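About Altach School of Bookbinding

Altach School of Bookbinding teaches the making, repair and care of books by hand. The school was founded by working binders who wished to see the craft taught at a steady pace, with proper tools and in small groups. It occupies two floors of a former seed warehouse in Pestthorpe, a short walk from the river, and is open to students from September through June.

The school offers a 60-week certificate program and a range of evening courses. Certificate students begin with folding, sewing and simple case bindings before moving on to leather, paper repair and box making. Evening courses are open to adults with no earlier training. All materials for the first term are included in tuition, and students keep the books they make.

Admission to the certificate program is by application and interview. Applicants are asked to bring a few samples of handwork of any kind; sewing, woodwork and drawing are all welcome.

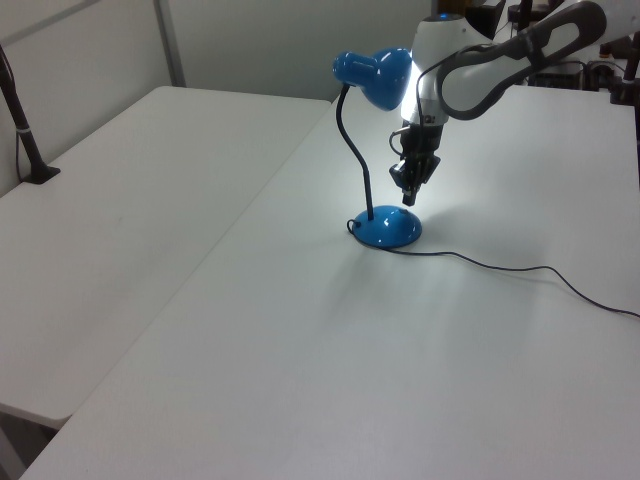
Paper repair is taught in the second half of the certificate program and remains the subject for which the school is best known. Students learn to wash and mend torn leaves, to fill losses with matching paper and to judge when a page should be left alone. Much of this work depends on light. A desk lamp with a flexible gooseneck stem, such as the blue one shown, can be lowered to one side of a sheet so that creases and old mends stand out. Students are taught to examine each leaf in this way, front and back, before any paste is mixed.

The Polano Library, housed on the upper floor, holds 300 volumes chosen for the study of binding structures. The collection includes account books, hymnals, school readers and a small group of pattern books from the Arain bindery, which closed before the school was founded. Enrolled students may handle the volumes during library hours. Outside readers are admitted by appointment.

The school also accepts a limited amount of repair work from the public, chiefly family Bibles, cookbooks and local records. Each item is examined and a written estimate is given before work begins. Rare or badly damaged items may be referred elsewhere.

Applications for the certificate program are accepted through May. Course listings, tuition rates and visiting hours are available from the school office.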